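Software Engineer, Manipulation Planning and Simulation
Clorkis Robotics, Firnberg
Full-time, permanent. 2 positions.

Clorkis builds planning and control software for single-arm work cells. The planning group is six people and reports to Koen Van Wijk. We are hiring two engineers for Josta, our in-house simulation and task planning stack.

Much of the group's daily work is done on two-cube tasks: pick one cube, place it relative to the other, detect failure, replan. New planner code has to pass these tasks in simulation before it is tried on cell hardware.
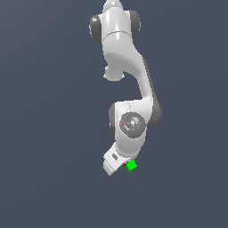 Josta external view: arm, gripper and green cube.

The work

You will own parts of the motion planner and the grasp state estimator. The planner is C++17 with Python bindings. Task logic is Python only. Each merge request triggers a regression suite of 3423 seeded episodes, and a failed episode can be replayed step by step from its log. 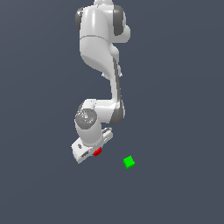
Current open problems include collision checking with a grasped object attached to the hand, recovery after a slipped grasp, and planning times that vary too much between seeds. Candidates should expect to spend a good part of the first months on the last of these. Zhuoran Su maintains the planner and will review your code.

Requirements

- Degree in computer science, robotics or a related field, or equivalent work experience
- Solid C++ and working Python
- Inverse kinematics, sampling-based planning and rigid transforms at a level where you can debug someone else's code
- Experience with at least one physics simulator

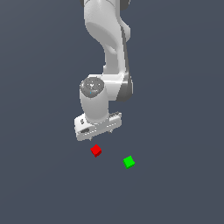
Useful but not required

- Pose estimation from color images
- GPU rendering or headless simulation on a cluster
- Contact model tuning

The perception side of Josta is smaller and less mature. It takes rendered camera images and returns cube poses to the planner. Close views in which one object fills much of the image and another is small are part of its test set.

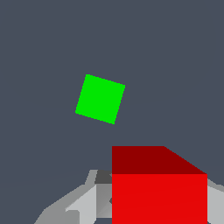 Close view with gripper parts, red cube and green cube.

Terms

On site in Firnberg, with up to two days a week remote after a probation period of 6 months. Relocation support is available. The working language is English.

To apply, send a resume and one code sample you wrote yourself to Nathalie Brouwer by Dec 10, 2021. The process is a phone call, a take-home exercise limited to two hours, and an interview with the group. Applicants hear from us within 14 days of the closing date.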